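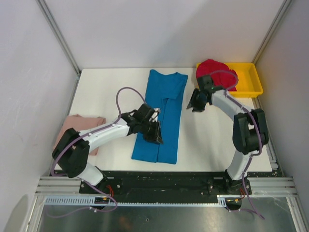

*Two-arm station with a pair of blue pants on the table, yellow bin in the back corner.*

## About Cikance

We build and rent out two-arm folding stations for laundries, uniform services and thrift sorting rooms. Started in Plavville with 4 people and a borrowed loading dock, now 21 of us across two sites. Plavville does the building. Soltutthorpe does the teaching — garments, bins, all the stuff that goes wrong with sleeves.

### What you get

The Magalhães station. Table, walls on the sides and back, two arms mounted on the near edge, grippers, cables, setup. Comes on a truck, goes in by freight elevator or a wide door. Please measure the door first. Then measure it again.

Arms and grippers are covered for the whole rental. Cables too, they wear, we swap them at the regular visit. You supply power, a level floor and the clothes.

### What it folds

Pants, towels, T-shirts, pillow cases. Pants were the hard one, two legs that never want to lie the same way, and we spent most of a winter on them. Fitted sheets — no. Anything with a lot of straps, also no. Ask us again after December.

New garment type? Send us a box of 10, used is better then new. Soltutthorpe tries them and you get a plain yes or no, plus a short clip of the good runs and the bad ones.

### How fast

Slower than a good person. We say so on the phone and we'll say so here. Our customers mostly run it on the evening shift, when the folding table would be sitting there with nobody at it. Best week so far at one site: 1,096 pieces, mostly towels.

### Renting

Month to month after the first quarter. One price per station, training day included. No charge per piece, we tried that and the invoices were a mess. Purchase is possible but most folks rent first.

### Visiting

Both shops take visitors, Plavville is easier for parking. Bring a bag of your own laundry if you like, clean please. Closed-toe shoes, long hair tied back. Use the side entrance, the front bell is still broken.

Page last updated May 9, 2026. Price sheet is being redone, write to the Plavville office and we'll send teh current one.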